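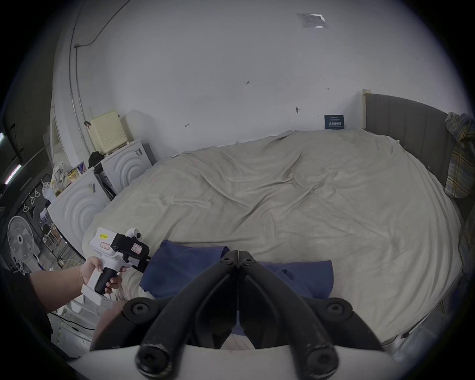 The bed in the back bedroom, with the grey headboard and the plaid shirt. Skadmont house.

12 shares 3 comments

"I start always with the bed," she tells me in the doorway. "If the bed is done, the room looks half finished and I have more courage for the rest."

For six years she prepares the rooms in a guest house in Skadmont, a small place on the road to Dalen. Before this she worked in a hotel in Wirach with 253 rooms, where each one had to be ready in a fixed time. She does not miss it. In January she changed 79 beds by herself, when her colleague was at home with a broken wrist, and she says this number with some pride.

I asked to speak with her because many readers of this page write to us about the same small problem. They have clean sheets, good sheets even, and the bed still looks tired. She laughed when I told her this. "They pull from the top," she said. "Everybody pulls from the top. Go to the feet first, put the corners there, then walk to the head and pull toward you. The folds that go across, from one corner to the other, tell you that one corner is tighter than its neighbor."

Her sheets are of a light color between beige and grey, bought from Horkemwood, and she washes them at 60 degrees. She does not iron. She takes them from the line a little damp and finishes them on the mattress with her hands. I told her that my mother would not accept this. "Your mother did not have my knees," she answered.

We spoke also about the headboard. It is grey and upholstered, with stitched channels that run from top to bottom, and I had imagined that it is difficult to keep clean. She uses a soft brush, always down along the channel, and after it a cloth which is almost dry. Water she does not like there. "It leaves a ring, and then you see only the ring."

What about clothes? In her opinion a headboard is the most used coat rack in the country. Shirts hang there, scarves, one time a wet swimming costume. In the rooms of guests she touches nothing that is hanging. In her own home she has a rule that each thing on the bed is folded or carried away before the evening, and dark cloth is sorted first, for the lint. "Navy blue on a light sheet, you will find the little threads for a week," she said. Her husband follows the rule when she is looking.

The grey headboard cost 2336 crowns when it was new, and she thinks it was too much. She would prefer pale wood everywhere, because wood can be wiped in one minute. But guests want to sit in bed and read, and for the back the soft one is better. This she admits.

Before I left, I asked if she makes her own bed every morning. She thought for a moment. "On workdays yes," she said. "On my free day I close the door."

Published June 5, 2025

Share this | 3 comments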